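Tips from the Bagging Bench: Packing a Tote the Way Our Two Arms Learned To

Posted May 27, 2018

I have packed grocery bags all my life, and I never gave it much thought until our little group at Himik set out to teach a pair of robot arms to do it. We gave them 237 practice runs, each one guided by hand from start to finish, and then let them try on their own 133 times. Going back over those tries with Aurelio Tlapale, who kept the log, I found myself scribbling notes for my own kitchen — so I've put them together for you, along with what they meant for the method.

Keep the mouth of the bag open
A soft canvas bag is a lovely thing to carry and a stubborn thing to fill. It sags and folds just when you need it to stay put. Stand it up in the middle of the counter, give the rim a tug all the way round, and have your fruit within easy reach on one side.

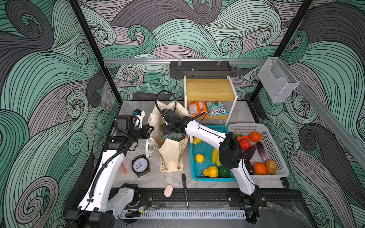 Two arms and one tote, with the baskets over on the right.

Our first version of the method treated opening the bag and filling it as one long job, and in 63 of the tries the bag slumped at some point along the way. When we split the practice runs into shorter stretches, with a little check of the rim between them, the slumps came down to 11 in a second set of the same size. I do the same at home now! Put in a couple of things, look at the rim, straighten it if it wants straightening, and carry on.

Hold both handles before you move it
Lifting by one handle tips the load toward the other side, and your tomatoes end up under the potatoes. Take one handle in each hand, low down near the rim if you can manage it, and bring the slack up evenly before you lift. For the arms we added a short pause at this point, so that neither one pulls ahead of the other. It costs a moment and I think it is well worth it, especially with rope handles, which like to roll between your fingers.

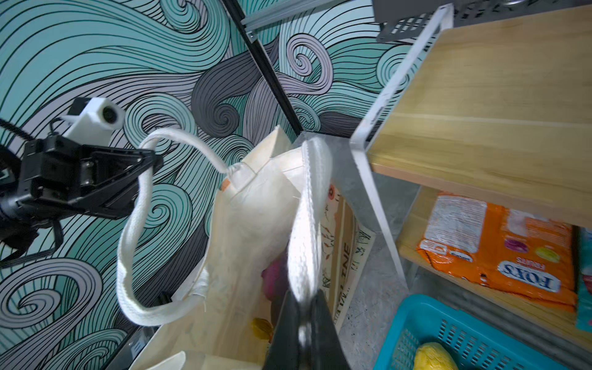
Heavy things first, bags of candy last
Potatoes and squash go at the bottom, bananas near the top, and anything in a crinkly packet can be tucked in at the very end. We haven't tested packing order properly yet — that's on the list for July — so take this one as plain kitchen sense from me.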